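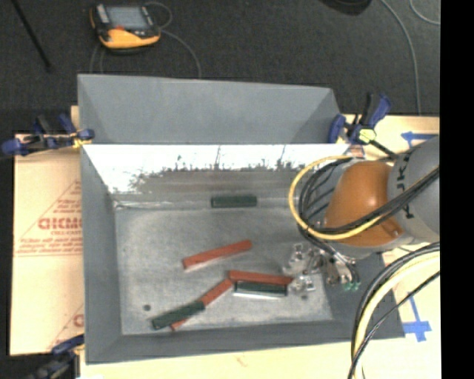
Mawar Majimbun, Student Affairs Officer

Wed 7 June

Search news and events

Durnamwood residents have until the end of term to comment on the new hall fees. Rent at Trorlow House stays the same, but the laundry charge goes up in August. The students' union has asked for the rise to be put off for a year and the registrar has agreed to meet its officers.

The Rahman Library will stay open until midnight during resits. There are 224 desks, and bags left on them for over an hour will be moved to the front counter.

Last updated: this week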